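Rosalind Blackwood would like it known that she didn't set out to look at burned forest for a living. She wanted to map wetlands. "Ducks," she says. "I was promised ducks."

What she got was Vivham, a two-person satellite mapping outfit she runs out of a converted dentist's office, and a steady diet of fire scars. Her latest is the Pratusier burn, 1312 hectares of spruce and pine that went up in May, when the ground still had snow in the shady bits. It took her 16 scenes to find one that wasn't mostly cloud or smoke, and she talks about the other 15 the way some people talk about their exes.

"You get a lovely clear pass the day before it starts," she says. "Then you get three weeks of grey porridge. The satellite's up there doing its job beautifully, taking a very expensive picture of weather."
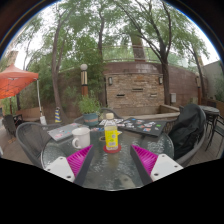
The map that finally came out of it uses shortwave infrared, the band that sees through thin smoke and turns healthy forest a green you'd only otherwise meet in a cartoon. Burned ground comes up in reds and magentas. Blackwood is touchy about the colours. People write to her asking why she made the fire look so pretty, and she writes back explaining wavelengths, and they don't write again. We talked on the deck, at a glass table beaded with water, a bottle of something pale yellow parked on a red coaster in the middle of it, and she used the droplets to explain severity classes. The big ones were crown fire. The small ones were places where the flames had stayed low and the trees might get away with it. I nodded a lot.

The trouble with severity, she says, is that everybody wants one number. The index she uses compares a scene from before the fire with one from after, and it can be fooled by all sorts of things, including wet soil, long shadows and a farmer burning off stubble next door.

"I had a patch on the east side that looked incinerated. Completely gone, deep purple. I was ready to put it in the report." It was a gravel pit, newly dug by Van Hecke, the road contractor. "So technically there were no trees left. I wasn't wrong about that part."

She found out from Lucero Usuga, the other half of Vivham, who walks the ground with a clipboard and a low opinion of anything seen from orbit. Usuga visited the burn twice, checking plots against the map. Most of them matched. The ones that didn't are listed in an appendix he insisted on writing himself, and it has a certain tone.

"She says moderate," he tells me over the phone. "I'm standing there up to my ankles in ash. I don't feel moderate."

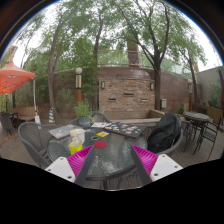

The deck, with a red disc on the table.

They process everything in Gamotero, a piece of software Blackwood describes as powerful, and Usuga describes in terms I can't use. It crashed 3 times while she was building the final mosaic, once at two in the morning at what the progress bar claimed was 99 per cent. She has since learned to save her work, a habit she'd been recommending to other people for years.

What comes next is the dull part, by her account, and the part she likes best. She'll pull a new scene every month through next summer and watch for the green to come back, first along the creeks and then up the north slopes where the soil didn't cook. Fireweed shows up early and confuses the index terribly.

There's also a low spot near the southern edge of the burn that has been filling with water since the trees stopped drinking it. She brings it up on her laptop and zooms in until it's eight blue pixels.

"That's a wetland," she says. "Give it a couple of years."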